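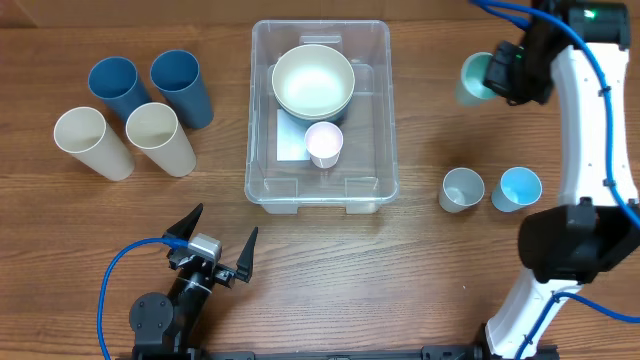

I've started walking the long way to the shops, down past the creek and up the hill by the old Sidham place, and I must say I'm rather enjoying it. November has been kind so far, with cool mornings and the jacarandas dropping their colour all over the footpath. Parvathi Poojary lent me her pedometer and I got 1,834 steps the first time, then 1,912 when I went back for the bread I'd forgotten! She wants me to join her walking group for their breakfast at the hall, and of course I said yes before I'd thought about what to bring. Porridge, I suppose, with stewed plums, and the cream-coloured bowls can go just as they are, stacked one inside another in the clear plastic bin. It has a handle, so even my bad wrist should cope.

My knees grumbled a bit this evening but I had a long bath and read 14 pages of my library book before the water went cool. Rang Mum as well, and she talked for 46 minutes, mostly about the neighbour's fence and whether it ought to be painted green. I told her green would be lovely. Early night now, and I must remember to put the plums on to soak.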